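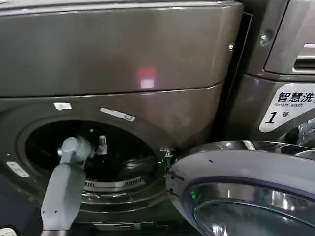

Unloading position at the left washer, wrist at the door opening.

Wrist fault when reaching into the drum

groma_tr
Posted Tuesday
We run a Drostov arm on a pair of front loaders. The arm faults on wrist torque when it goes in for the last few pieces at the back of the drum. First five or six picks are fine. Software is stock except for the approach path, which I taught by hand. Payload is set to 2 kg. Fault code is 71 every time. Photo above is the entry point.

Lindalva S
Code 71 on ours was the forearm touching the gasket. The controller sees the drag as load. Yours comes in from the lower left and overlaps the rim, so I'd look there before anything else. Raise the entry point and teach it again.

cyrill_b
I don't agree. If it was the gasket you'd get the fault on the way in, on the first pick too. A wet towel stuck to the back wall pulls a lot harder than 2 kg. Raise the payload limit.

Lindalva S
First picks are near the front. The arm only leans on the rubber when it's all the way in. And please don't raise a limit to get rid of a fault, that's how we lost a wrist bearing.

groma_tr
I can check for rub marks tonight. The door also drifts on its hinge. Could that matter?

tung_than
It can. Ours drifted back toward the arm after spin and we got random stops. We put a stop on the door at full open. Also check your zero. Home the arm, jog the wrist to the center of the opening and see if it lands where the program says. Mine was out by 4 mm after a belt change.

cyrill_b
4 mm won't trip a torque fault.

tung_than
It will if you only have 7 mm to the rubber.

groma_tr
Checked after closing. There is a gray scuff on the underside of the forearm, same height as the lower lip of the gasket. Zero was out by 2 mm. I rehomed it, moved the entry point up and wiped the gasket down. Ran one full load and got no fault. Payload limit is unchanged.

cyrill_b
OK, the scuff is hard to argue with. I'd still try it with heavy towels, one load proves very little.

groma_tr
Towels are next. I'll post the log when I have it.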